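Chapter 4
Tables and Work Surfaces

A work surface is specified by its height, its depth, its finish, and the load it must carry. Height is set first. A surface used for standing work sits higher than one used for writing, and a change in task usually calls for a change in table.

This chapter treats the top separately from the frame. Sections 4.1 and 4.2 cover the top: flatness, edge treatment, and resistance to scratches and stains. Later sections cover legs, rails, and leveling feet. The Clitano bench, catalog number 3582, serves as the reference table in all worked problems.

Key terms: top, apron, overhang, clear area, working reach.

Clear area is the part of the top left open for the task after tools and supplies have been set down. It is measured at the surface and recorded before work begins.

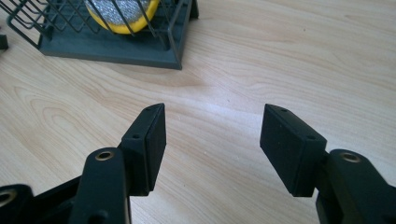 4.1 Measuring Flatness

Lay a straightedge across the top in both directions and along both diagonals. Record the largest gap in each position.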